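Call for participants: grip fault study, hand-held gripper sessions
Brostasley Handling Lab
Posted May 13, 2025

We are looking for 12 people to take part in paid sessions with a hand-held gripper. The work is picking up, turning over and setting down small everyday items on a table. No background in robotics is needed. You do need two working hands and the patience to do the same short task many times.

The study follows a fault we found last October. Out of 3,000 recorded picks of thin, open items, 996 had to be thrown out. The gripper reported a firm hold when the fingers had closed on the rim at a slant, and the item slipped during the lift. The controller trained on those recordings learned the same mistake. On the test arm at Pedov it kept squeezing after the slip and cracked a finger mount. A piece of the mount landed outside the marked area. No one was hurt, but the arm has been locked out since then and will stay that way until we have clean data.

Phone cases gave us the most trouble, so most of the new sessions use them. Soft and glossy ones are both on the list, laid open side up at different angles.

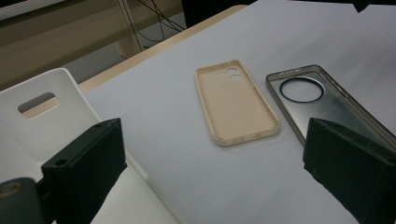

Nektarios Kontogiannis asked that applicants be told the slips are hard to notice from the handle, that he missed plenty of them himself, and that anyone who feels a pick go wrong should say so out loud even if the screen shows a good hold. We agree, and reporting a bad pick will never count against you. Sessions are paid by the hour, so there is no reason to rush.

What you will do
Attend four sessions of two hours each, with a break halfway. Together the group should record around 2,000 picks. Staff will show you how to hold the gripper and how to mark a failed pick.

Safety
You will not work near the test arm. Keep your free hand away from the fingers while they close. Safety glasses are provided and must be worn. Stop at once if the grip jams or makes a clicking noise, and call the session lead. Do not try to free it yourself.

Who can apply
Adults 18 and over who can sit or stand at a table for an hour. Left-handed people are especially welcome, as we had only one last time. If you have a wrist or hand injury, please wait for a later round.

How to apply
Ask for the study form at the Mfinanga Building front desk and leave it in the tray marked "Grip study." Include a phone number and the hours you are free. India at the desk can answer questions about parking and pay.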